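Air Safety and the Numbers We Use — Notes for Session 4

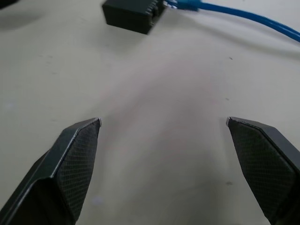 Notes by Wilmer Nina
Course: Reading Transport Safety Records
Posted 12th April

Hi all. These are my notes from the session, tidied up a bit, with the parts I skipped when we ran out of time. Read them before you start the worksheet, because the worksheet assumes you know the difference between an incident and an accident, and going by last week's answers a few of you don't yet (no shame in it, the newspapers mix them up all the time).

1. Words first

An accident, in the sense we use on this course, means somebody was killed or badly hurt, or the plane was seriously damaged or is missing. An incident is something that affected safety, or could have, and stopped short of that. A tire bursting on the runway with everyone walking off fine is probably going to be an incident. I say "probably" because it depends what the tire did to the rest of the plane on its way out!

Then there's the plain report, which is anything a pilot, a mechanic or a controller bothered to write down. Most of what we look at in this course is reports. Keep the three apart in your writing. If you write "event" for everything I'll just send it back.

2. The Storkstead problem

We spent most of the hour on Storkstead, the regional carrier in your case pack. In the year we looked at, it filed 527 safety reports. Its competitor Uron flew a similar network and filed 30. I asked which one you'd put your grandmother on and nearly every hand went up for Uron.

I'd want to know a lot more before I got Grandma a ticket. Who is allowed to file a report at Uron? Is there a form? Does your boss read it first? A company where mechanics get yelled at for writing things up will have a lovely thin file. Storkstead had changed its reporting rules the previous October so that crew could file without giving a name, and the pile grew very quickly after that. Did the flying get worse that month? I doubt it, but look at the monthly table in your pack and make your own case. I'm happy to be argued with on this one.

Drahomíra Skála, who taught this course before me and still has strong opinions about it, wrote in the margin of my draft: "Tell them a low number is a question." So there, I've told you.

3. Divide by something

A count on its own is very nearly useless. You need to know how much flying was going on. The usual choices are flights (or departures), hours in the air, and passenger miles, and each of them flatters somebody.

Takeoff and landing are where a lot of the trouble happens, so an airline doing short hops all day looks worse per hour than one flying across an ocean. Count per departure instead and the gap can shrink, or even flip. Passenger miles make big long-haul planes look wonderful — every seat helps.

Let's use the example from the board again. On the Plokivholm route, Storkstead flew 3,286 departures in the year and Uron flew 2,942. Suppose each had one runway incident there. Uron comes out with the higher rate, and you could write a headline about it if you had no conscience. With one incident apiece the difference means next to nothing. Somebody asked me how many you'd need before it did mean something, and I gave a rambling answer, sorry. We'll do it properly in session 6 when we get to rare events.

4. The "clean record"

You'll see this phrase in nearly every article written the day after a crash. Before you repeat it, check three things: how long the airline has been flying, how many planes it has, and whether it used to have another name. Amissah in your pack is the one to look at for that last point. The company has been through a merger, and the older half's history sits in a separate file (pages at the back, easy to miss).

Also ask who is doing the overseeing. An airline's record is partly a record of its regulator, how many inspectors it has, and whether they can ground a plane without a phone call from upstairs. Weather, mountains and old radar matter too. I got a bit carried away on radar in class and I've left all that out of these notes.

5. For next time

Read the Amissah file, including the back pages. Then write one page on this: would you call its record good, and what did you divide by? Show your working. Put your name on it, please — two people forgot last time and I still have their pages on my desk.

Questions by email are fine. I answer them in the evenings, mostly.

Wilmer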